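Chapter 4
Small Things on Flat Places: How Households Keep Their Belongings

Before we begin, I would like you to get up and go look at the nearest table. It can be the kitchen table, a desk, the low one by the couch, whichever you pass most often. Look at what is lying on it, then come back and write it down in the order you remember it. Keep that list, please, because we will need it at the end of the chapter, and again in Chapter 6 when we get to rented rooms.

When I first taught this course I opened with cupboards. It seemed the sensible way in. A cupboard has a door and shelves, and somebody at some point decided that the plates go here and the good glasses go there, and so it makes a tidy first lesson in how people put their homes in order. My students drew very nice cupboards for me that year. They labeled them and colored them in. Then one of them, near the end of term, asked why we had spent all those weeks on the one part of the house where things were already put away, and I had no good answer for her. I went home and looked at my own dining table, where there were three bills, a bicycle pump, half a loaf of bread and my sister's reading glasses (she had been gone since the summer), and I rewrote the whole first half of the course over the winter break.

So we start with tables now, and with the small, ordinary, slightly annoying things that come to rest on them.

4.1 Resting places and storing places

Let us get two words straight, as they will come up on nearly every page from now on. A storing place is somewhere an object is kept on purpose between uses. The knife drawer is a storing place, and so is the hook by the door. A resting place is somewhere an object has been set down with no firm plan for what happens next. The same spot can be both. A windowsill may be the storing place for a pot of basil and the resting place for a screwdriver, and the two can sit side by side for months without anybody in the family finding it odd.

People new to the subject often suppose that resting places are a sign of a careless home, and I would like to talk you out of that early. In the Bollirness household survey, which we will be drawing on all through this book, 727 objects were recorded on tabletops and counters on the first visit. The survey team sorted them by how soon they were likely to be wanted again, going by what the families themselves said. A great many were things that were wanted every day, and their owners had left them out for exactly that reason. A packet of wipes is a fine case. Put it in a cupboard and you must open a door with the very hands you are trying to clean.

Other objects have no such excuse. Plastic bags are the great puzzle of the tabletop. Once a bag has been emptied it is too good to throw out and not quite good enough to fold, and it tends to stay just where the last thing came out of it.
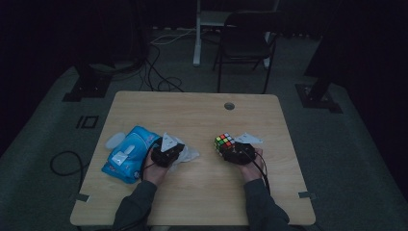

Frida Baldursdóttir wrote to me after the first edition to say that I had been unfair to bags. In her view an empty bag left on a table is a kind of note to oneself, a reminder that something has to be carried somewhere, and in her own home she would no more tidy one away than she would tear a page off the calendar. Her mother did the same, she added, and her mother's house was spotless.

I have thought about that letter a good deal. She is right that a thing can be left out as a reminder, and I have given the idea its own name in this edition, the signal object, with a section to itself further on. I still believe that most bags are simply forgotten. But you will meet homes where it is otherwise, and the only way to find out is to ask, politely, and then to wait a bit longer than feels comfortable while the person thinks it over.

4.2 How the Bollirness survey was done

You should know where the numbers come from before you lean on them, so let me tell you how the work was carried out. Bollirness is a town with one long main street, a harbor that is mostly pleasure boats these days, and a great many narrow houses built for larger families than the ones living in them now. Ketill Thygesen led the fieldwork. He had wanted to visit every home on the main street and was persuaded, after a trial month, that this could not be done with the people he had. In the end 400 households agreed to take part, and each was visited twice, the first time in November and the second in the spring.

On each visit the family was asked to change nothing beforehand. You can guess how that went. Nearly every kitchen had been wiped down, and more than one visitor was shown into a front room that smelled strongly of polish. Thygesen's answer was to make the first visit a long one, with coffee, and to do the recording in the last half hour, by which time cups and coats and school papers had started to gather again. It is not a perfect method. I have used it myself many times and never found a better one.

On the second visit the total came to 1022 objects, from the same homes and the same surfaces. When I show this to a class, somebody always says that the families must have bought more things over the winter. Perhaps they had. Thygesen's own reading was that by spring they had stopped tidying up for the visitors, and he pointed to the kinds of things that had gone up the most, which were opened mail, medicine, hair ties and toys. Please keep both explanations in mind. You will be asked to weigh them against each other in the exercises, and I will be happier with a careful "I am not sure" than with a quick choice.

4.3 The pull of the middle

If you sit in on enough family meals you begin to see that the parts of a table are used quite differently. The edges belong to people. Each person has a stretch in front of them, and they will defend it, often without noticing, by nudging a stray salt shaker back across some line that only they can feel. The middle belongs to everyone, and for that reason it fills up. Things that have no owner at the table drift there: the fruit bowl, the candle, the pen that still works, the puzzle that was brought down to be shown to a cousin and never taken back up.
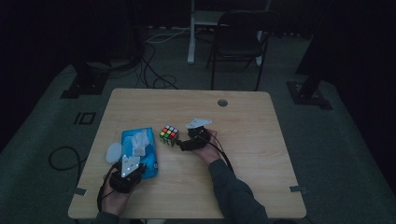
Toys and puzzles deserve a special word, as they move about the house more than any other class of object in the survey. A saucepan travels between the cupboard, the stove and the sink, and that is its whole life. A small toy may turn up in every room in a single week. Children carry them, of course, but so do adults, who pick one up while waiting for the kettle, turn it over a few times and put it down somewhere new. In one house the visitors followed a single spinning top through 14 resting places, including the bread box, and the grandfather turned out to be responsible for most of them!

A puzzle has another quality that matters to us. It can be left unfinished, and an unfinished thing is hard to put away. Many of the families told the visitors that they would not return a jigsaw or a half-done bit of sewing to its box, even when they needed the table for supper. They ate around it, or slid it along on a tray. We will call this the open task effect, and it explains a good share of what you will find on your own list.

4.4 What people say about their tables

The last kind of evidence in this chapter is talk. Each family was asked the same plain question on the second visit: "If I came back tomorrow, what would still be here?" I am very fond of that question. People laugh, and then they look at the table properly, sometimes for the first time in weeks, and they nearly always get it wrong. They promise that the mail will be gone. They say the flowers will still be fresh. One man in a house near the harbor went along the whole table and said everything would be cleared except the radio, and then his wife told the visitor, quite kindly, that the radio was the only thing she had been planning to move.

Write down what people say in their own words, even when it wanders. Students often want to trim an answer to the useful part, and I did too at your age, and I lost a lot of good material by it. If someone tells you a long story about where a bowl was bought, the story is part of where the bowl is kept.

Before you read on

Take out the list you made at the start. Mark each item R for resting or S for storing. If you cannot decide, put both letters down and write a line or two about why. Next to each item, note who in your home would be annoyed if it were moved, and who would be annoyed if it stayed. Then go back to the table and see what you left off. Most people miss the things nearest their own chair.

Section 4.5 takes up signal objects, beginning with keys.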